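Despina Stojanovska sells wire bangles from the front room of a rented unit behind a tyre shop

She was sorting returns when we spoke, at a white worktop she wipes down between pieces, and she carried on sorting for most of the two hours.
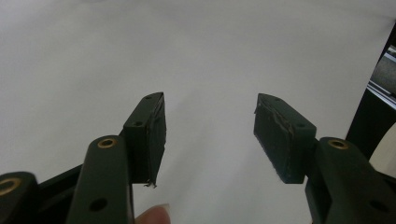
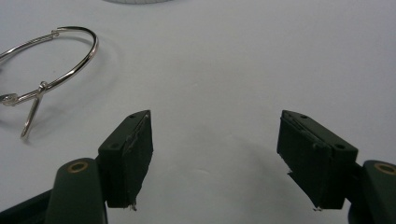

Leung Yard, November

Stojanovska started making jewellery at her kitchen table after leaving an office job at Drivby, a delivery firm, where she had spent four years answering complaints about late parcels. She says the job taught her more about selling things than any course did.

"People will forgive a late parcel if you tell them it's late," she says. "They won't forgive finding out for themselves. I still work that way. If a clasp is going to be a week, I write and say a week."

Her business is called Purora. It sells bangles and bracelets, all of them made from wire, and a few pairs of earrings before Christmas. Last year she sent out 594 orders. Of those, 386 were for bangles that open with a hook and loop, the kind she likes making best and the kind that comes back for repair most often.

"The hook is the weak part," she says. "It gets opened every day, sometimes by someone in a hurry with one hand. If it's too soft it straightens out. If it's too stiff they can't do it up, so they bend it, and then it's wrong for good."

When a bracelet comes back she lays it open on the worktop and looks at it for a while before touching it. She wants to see whether it sits flat. A bangle that has been sat on or shut in a drawer will often rock, and there is no point in mending the clasp on one of those until the band has been put right.

The white surface was a late decision. Her first bench was dark oak, bought from a school sale, and she kept it for two winters.

"I couldn't see anything on it. Bits of wire everywhere and I'd find them with my elbow. On white you get the shadow as well, so you can tell if one side is lifting. I'd never go back."

She does not keep much out while she works. Tools live in the drawers on her right, orders to be packed go on the shelf by the door, and the middle of the worktop stays clear for the next piece. She admits that the shelf is less tidy than the worktop. On the morning I visited it held a roll of brown paper, some opened post and a sandwich.

Purora's one regular stockist is Mustum, a wine bar that keeps a small cabinet of local work beside the till. Stojanovska was doubtful when the owners asked her.

"I thought, who buys a bracelet in a wine bar? But they do. They've had a glass, it's somebody's birthday on Thursday and they've forgotten. I take in a few every month and there's hardly ever one to bring home."

Repairs are charged at a flat rate unless the band has snapped, in which case she usually suggests a new one. Some customers refuse. One woman has sent the same bangle back every spring, and by now most of the clasp has been replaced.

I asked whether she would like to grow. She has been offered the unit next door and a loan of £200 a month towards the rent, and has turned both down for now. Taking on another pair of hands would mean teaching somebody, and she is not sure she would be good at it.

"I get short with people. I know I do. My sister came in to help with the packing one December and she lasted until lunch. We're fine – she just won't come back in here."

She has begun to write down how she makes each clasp, with measurements, in a notebook that she keeps in the top drawer. So far it covers two designs. The third has been giving her trouble, as she makes it slightly differently each time and can't decide which way is the right one.

Orders for Christmas close in the first week of the month. Repairs stay open all year, and she asks that people put their name inside the packet as well as on it.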